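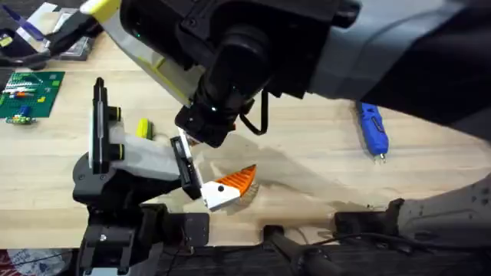 Two robot arms over a light wooden tabletop

Pesholm cake is a small baked almond cake named after the market town of Pesholm, where it is sold in bakeries and made at home. It is molded in shallow oval tins and eaten by hand, usually with coffee. The cake has a thin, crisp edge and a dense, slightly chewy middle. It should not be confused with Pesholm bread, a rye loaf from the same town.

Ingredients and preparation

The batter contains ground almonds, sugar, egg whites, melted butter and a small amount of wheat flour. The butter is cooked until brown and strained before use. Lemon zest is common. Bakeries in the lower part of town add a spoonful of plum jam to the center of each cake, while those near the river leave it out.

The batter is rested in a cool place overnight. Tins are brushed with butter, dusted with flour and filled to just below the rim. A standard batch in the older recipes calls for 895 grams of almonds and makes 100 cakes. Home recipes are usually cut to a tenth of that amount. The cakes are baked in a hot oven until the edges are dark brown and turned out while still warm. They keep for three days in a closed tin and become softer after the first day.

History

The earliest known recipe is in a handwritten household book from the Brandes bakery, which used large numbers of egg yolks in its custard buns and had whites left over. The book gives no name for the cake and lists it only as "small almond, oval." The present name first appears on a price list from the Treleck tea room, where the cakes were sold by the half dozen.

Production fell when the Brandes bakery closed and its tins were sold. Felista Mabula, a pastry cook who had trained there, bought 106 of them and went back to making the cakes in her own shop. Her version uses less sugar than the handwritten recipe and is the one most local bakeries now follow. About 3000 cakes are sold in the town during February, when they are traditionally given to guests.

Variations

Oltmont cake, from the neighboring town of Oltmont, is made with hazelnuts and baked in round tins. It is taller and has a cracked top. A chocolate form, in which cocoa replaces part of the flour, is found in both towns. Gladys Chege included a version with brown rice flour in her collection of regional baking. She also recommended freezing the filled tins for an hour before baking to get a thicker crust.

See also

Almond paste
Financier
Friand
Tea cake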